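Wendby Adult Learning
Home Organization, Session 5: Labels and Categories
Tutor: Mabli Phillips

Reading for this week: the Drunlow handout, pages 5 to 9.

Recap
Last week we emptied one cupboard and sorted the contents by how often they are used. Keep your sorting sheets. You will need them again in November.

Categories
A category should be wide enough that a new item has somewhere to go. "Baking" works. "Cake decorations, silver" does not. If two categories keep getting mixed up, merge them.

Start with the people who use the cupboard. Ask them where they would look for batteries, string or tea bags, and write down the first answer.

Labels
Words are fine when everyone in the house reads the same language. Print in capitals and use one or two words. 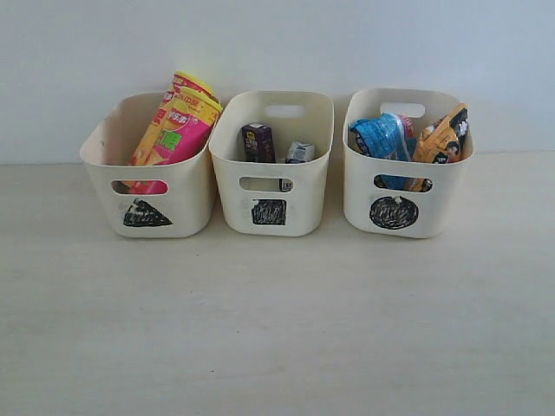 Symbols suit young children and shared kitchens. They must be easy to tell apart at arm's length and quick to redraw when they fade. A black triangle drawn under the handle hole, as on the left bin, is enough, and a tall snack tube can lean in there without covering it. Keep a key inside the cupboard door.

Homework
Label one shelf. Spend no more than 60 minutes. Bring your key to class.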